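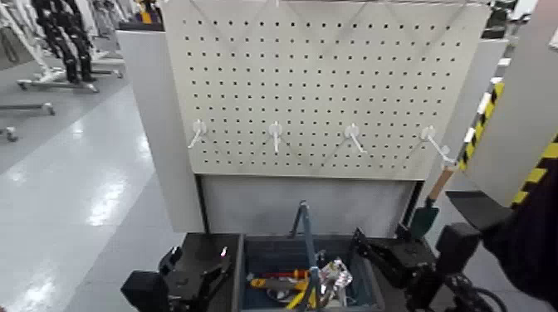 *Four hooks on grey pegboard, with the tool bin underneath.*

Effie Cairns keeps her good screwdrivers in a drawer and everything else in a bin. She has done it this way for most of her working life, first in the boatshed at Brikarstead and now in the unit she rents behind the old creamery at Purves, where she mends garden machinery, folding bikes and the odd church hall chair. Last winter she decided that the bin had to go.

"I was losing time," she says. "I could hear myself rummaging. It's a horrible noise when you're in a hurry."

The answer she settled on was pegboard, as it is for a great many people with a wall and too many tools. Pegboard is cheap, it goes up in an afternoon, and it promises that every pair of pliers will have a place. Sheds all over the country have it. Quite a few of them also have a bin on the bench below, still full.

I went to Purves in July to find out why the two so often end up side by side.

**The board**

The usual material is hardboard with holes at regular spacings, and it is still what most people buy. Steel costs more and takes more weight. Plastic is lighter, wipes clean, and is the one sold most often with its own hooks. The important thing, whichever you choose, is that hooks and board come from the same system. Cairns has a biscuit tin of hooks that fit nothing she owns.

"You think a hole is a hole," she says. "Then you get home with a bag of 2 dozen and they all fall out."

A hardboard panel needs a gap behind it so that the hooks can pass through and turn up at the back. People forget the battens, screw the board flat to the wall, and find that nothing will go in. Two strips of timber, one along the top and one along the bottom, are enough for a small panel. Anything wider than a metre should have a third down the middle or it will bow when it is loaded.

Height matters more than most people expect. Cairns put her first board up so that the bottom edge was level with her chin, because that was where the wall was clear. She could reach the lowest rows and nothing else without stepping round the bench. She took it down after a month and lowered it by 295 millimetres, a figure she still has written on the batten in pencil. The tools she uses most now hang between her elbow and her eyes.

**The hooks**

A single prong suits anything with a hole in the handle. It will not do much for a screwdriver without one, which is where many plans come unstuck. A screwdriver wants a ring or a slotted shelf. Pliers want two prongs, or one wide one, so that they hang by the joint. Hammers need a pair set just wider than the shaft.

Most starter packs are made up largely of single prongs. They look well spaced out in a row and they are handy for tape, keys, scissors and a roll of wire. They are also the reason so many boards have a line of bare hooks across them a year later - the tools on the bench were never the sort that would hang there.

Hooks that turn are another nuisance. A prong on a round base may be set straight and then swing to one side as things are lifted on and off it. In the boatshed they put a dab of hot glue behind each one, which held well enough and came off with a knife when somebody wanted a change. Cairns leaves hers alone and straightens them when they annoy her.

**Sorting the bin**

Before anything goes up, the bin has to be tipped out. Cairns does this on an old bed sheet so that the small bits can be gathered up by the corners afterwards. She sorts into what she has used this month, what she has used this year, and the rest.

The rest is usually the biggest heap. Hers had three identical adjustable spanners, a bicycle pump without a hose, and a key for a lock on a boat sold long ago. There was also a torch with the batteries leaking in it. She wiped everything with a rag and a little light oil, threw out the torch, and gave the spare spanners to the Stanance tool library, which lends from a converted bus shelter and is always short of them.

The Stanance library is worth a visit for anybody planning a wall of their own. It has 370 tools on its books and a good half of them hang. Each place has an outline drawn round it in thick marker, so a gap can be spotted from the door. The members tried photographs first, then printed labels, and both curled in the damp. The outlines have lasted.

Their rule on bins is a sensible one. Long-handled tools may stand in a bin, blades and points down, as long as each can be drawn out without moving another. Anything short goes on the board or in a drawer. A short screwdriver in a deep bin sinks under whatever is dropped in next, and rubbish collects on top of it: packaging, rags, the wrapper from somebody's lunch. If you are emptying a bin for the first time in a while, wear gloves.

Coloured handles do help. Cairns used to think red and yellow grips were a bit much, and bought plain black ones when she had the choice. She has changed her mind. A black handle at the bottom of a dark bin is very hard to find at the end of a day, and harder still in the back of a van. She now wraps a turn of bright tape round anything that didn't come with a colour of its own.

**What it costs**

A hardboard panel big enough for a single bench, with battens and a bag of mixed hooks, should come in well under the price of a decent drill. Puvodero, the salvage yard on the Brikarstead road, often has shop-fitting panels that cost less again. They come with almost 2000 holes and sometimes a few old price tickets. Check the spacing before you pay and take one of your own hooks with you.

Spend what you save on light. A strip fixed under a shelf, shining down the board and into whatever stands beneath it, does more for a bench than another dozen hooks. Cairns ran hers off the socket she uses for the kettle, and had it up before dinner.

**The bin again**

Her own board has been at its present height since the spring. The pliers are on it, along with the snips, two hammers and the tape measure. The good screwdrivers are still in the drawer.

The bin is on the bench underneath. She had meant to take it out to the van, but it is where her hand goes when she puts something down halfway through a job, and she has stopped arguing with that. She empties it when she locks up for the night and hangs up what belongs on the wall. On a busy day it takes as long as it takes the kettle to boil.

"I'd get a shallower one next time," she says. "That's the only thing I'd change. That and the hooks at the far end, I never use those."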